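Flat fold (clothing)

From Grernberg Household Wiki, the home and laundry reference

A flat fold is a way of folding shirts, jumpers and other tops into a rough rectangle so they can be stacked on a shelf or laid in a drawer. Also called a shop fold, or in older housekeeping books a square fold. Compare: file fold, rolling, hanging.

Method
Garment goes face down on a flat surface. Sides brought in towards the middle, sleeves laid back down along the body, then the hem taken up to the collar, once for a thick jumper and twice for a thin top. Turned over at the end so the neck shows. Long sleeves are the usual trouble. If they are not laid straight they make a lump on one side and the stack leans.

Tae-yang Kong's pamphlet for the Lahlou laundry school gives 7 steps for a long-sleeved top, though 2 of them are just smoothing. Later printings dropped the smoothing and readers complained.

Surface
A table is best for the back. In practise most home folding is done on the bed, which is wide, soft and near the drawers. A duvet gives under the hands and the edges come out less sharp, so some people pull it tight first. 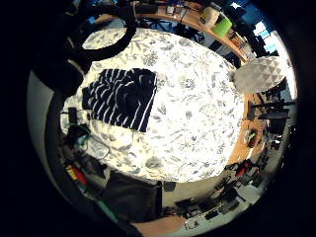
Folded navy top with white stripes on a botanical-print duvet.

Striped tops
Stripes are handy for beginners as they show at once wether a fold is straight. On a level fold the stripes of the front run parallel to the hem edge. Breton-type tops are often used in teaching for this reason. Plain dark knits hide mistakes.

Storage
Heavy knits at the bottom, thin cotton on top. Stacks that get too high slump, and the lowest item takes a hard crease across the chest. The Fanus drawer insert, sold for a time under the Gretalent name, was meant to stop this with card dividers. Fell out of use, the card went soft.

Knitwear is better folded than hung, hangers pull the shoulders out of shape. Linen shirts the other way round.

Survey
A Lahlou reader survey had 2,417 replies. Nearly 200 said they don't fold tops at all. Chair, mostly.

See also
Airing cupboard
Duvet cover
File fold
Jumper
Laundry basket

This article needs more on children's clothes.
Last edited in July.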